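Speaker notes, "Sorting Is Hard, Ask Anyone Who Has Done It 3,000 Times"
Fidelina Ticona, Tolenar project
2019-01-10

SLIDE 1. Title
Say name. Say Angelica Cabrera did half of this and is in the second row, so hard questions go to her. Wait for her to shake her head.

SLIDE 2. What we wanted
We wanted a hand that picks up a card and puts it in the right compartment. A small child can do this. A small child also eats the card, so let's not get carried away.
The plan in September: collect 3,000 examples, train, go home early.

SLIDE 3. What we got
3,000 recordings, on schedule. Pause for applause, if any.
After review we threw out 600. Some had the wrong label. Some had the operator stopping halfway to answer a question from me. I was told to stop asking questions. I have mostly stopped.
(If someone asks why we didn't keep the bad ones as negative examples: we tried it with Mutau, our first model. Mutau learned to hesitate. Very polite robot. Skip if short on time.)

SLIDE 4. Two kinds of variety
Kind one is the kind you plan: tray moved, card turned, different compartment. We wrote a sheet for it and people followed the sheet.
Kind two is what people bring with them. Angelica drops a card from just above the tray. I lower mine like I'm parking a rented car. The model averaged us and let go in midair somewhere between.
Fix: one style per task, written down, with the release height in it. Yes, we argued over whose style. Hers won.

SLIDE 5. The work itself
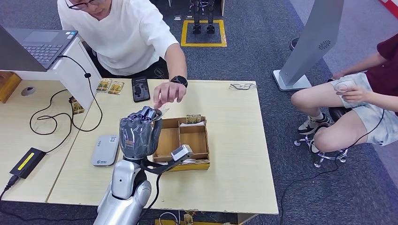 Gripping a thin card is the part of the task that eats the most recording time. A box forgives you. A card slides, bends or turns in the fingers, and then the placing goes wrong for reasons that began at the pick. So we talk about the grip a lot, out loud, over the table. You get a finger pointing down at a card held in the fingertips, with the open tray right next to the hand. Point at the bit of card poking out past the knuckles. How much sticks out matters when the target is a compartment with walls, so we now note it for every example.
Don't spend more than a minute here. I always do.

SLIDE 6. Labels
Success or failure sounded like a fine label. Then a card landed leaning on a divider and we had a long lunch about it.
We now have a third label, "landed badly." Mokgethi, the current model, got better at the drop once we split those out. Ivau is next and will get both sets, so ask me again later.

SLIDE 7. Things I would do again
Review the same day, while the operator still remembers the odd ones.
Give the sheet to someone who didn't write it.
Buy spare cards. Corners go soft and the grip changes.

SLIDE 8. Questions
Second row, please.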